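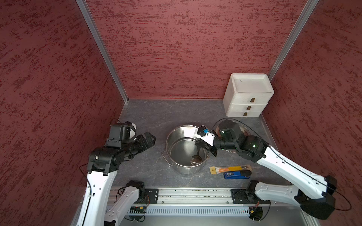
Kitchen Assistant, Part Time -- Tindall Street Community Kitchen

Posted 28/05/2021

Tindall Street Community Kitchen is hiring two part-time kitchen assistants for the weekday lunch program. The jobs are open until filled. We will start reading applications as they come in.

Hours and pay

22 hours a week, Monday through Thursday, 8:30 a.m. to 2:00 p.m. Pay is $17.50 an hour, paid every other Friday. You get a meal each shift and a paid break. There is no evening work. We close for the week between Christmas and New Year's, and those days are paid.

The first 9 weeks are a trial period. You will meet with the kitchen manager halfway through and again at the end.

About the kitchen

We serve a sit-down lunch and a take-home lunch out of the old Nemosetti bakery building at the corner of Tindall and Odoren. On a normal day we put out 102 meals. More than half of those now go out the side door as take-home, which started last year and is going to stay. The menu is mostly soups, stews, rice dishes and one baked item, and it changes with what the Gesteck produce warehouse sends over. You will not know on Monday what you are cooking on Wednesday.

The cook plans the menu and runs the stove. The assistants do most of the prep, all of the serving, and the cleanup.

What you will do

Wash, peel and chop vegetables. Expect onions every day.

Weigh out dry goods and keep the storeroom log up to date.

Stir and watch pots when the cook asks you to, and take temperatures at the times on the sheet.

Serve from the line. We portion soup by the ladle, one full ladle for a small bowl and two for a large, so that the last person in line gets the same lunch as the first.
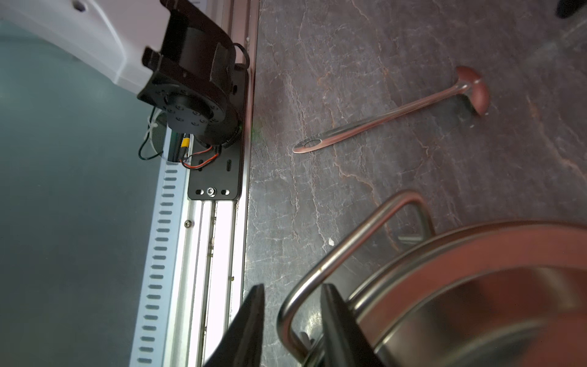 Pack take-home meals, label them with the date and the allergens, and move them to the side door by 11:45.

Wash pots, pans and utensils by hand. The dish machine is only big enough for bowls, cups and flatware.

Sweep and mop the kitchen and wipe down the serving line at the end of the shift.

Help unload the Gesteck delivery on Tuesdays. Boxes can weigh up to 40 pounds.

What we are looking for

You do not need restaurant experience. One of our current staff came from a school cafeteria and another had only cooked at home. You do need to be on time, able to stand for most of a shift, and comfortable working close to other people in a small room -- it gets loud and warm by eleven.

You need a food handler card within 30 days of starting. If you do not have one, we pay for the class and for the hours you spend in it.

Spanish is a plus. So is a driver's license, but it is not required.

We do not run a credit check and we do not ask for a diploma. A past conviction does not rule you out.

Working in the kitchen

Closed-toe shoes with a non-slip sole are required, and you buy those yourself. We supply aprons, hair covers and gloves. No rings except a plain band. Phones stay in the lockers during service.

Everyone learns the same way of doing the basic jobs, even people who have cooked for years. Knives are carried point down and washed one at a time, never left in the sink. When you take a lid off a hot pot, tip it away from you so the steam goes toward the wall, and put it down where it will not slide.
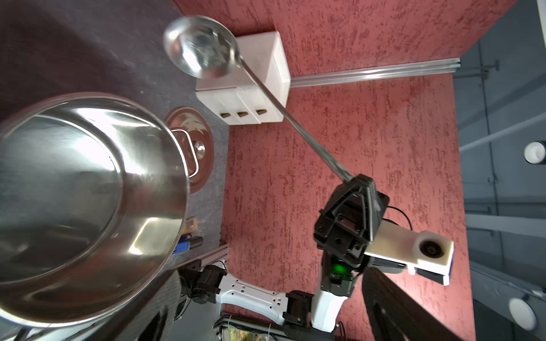 New hires shadow a current assistant for the first two weeks. After that you will have your own station, and stations rotate every month so the same person is not always on pots.

How to apply

Send a short letter or a resume to Cecilia Antwi, kitchen manager, or drop it at the front desk between 9 a.m. and 1 p.m., Monday through Thursday. We also have paper forms at the desk. In your letter, tell us which days you can work, when you could start, and one thing you cook often.

If we think it could be a fit, we will call you to set up a two-hour working interview. You will be paid for it. You will help with prep and eat lunch with the crew. Wear shoes you can work in.

If you applied in April, you do not need to apply again. Your form is still on file, but please call the desk if your phone number has changed.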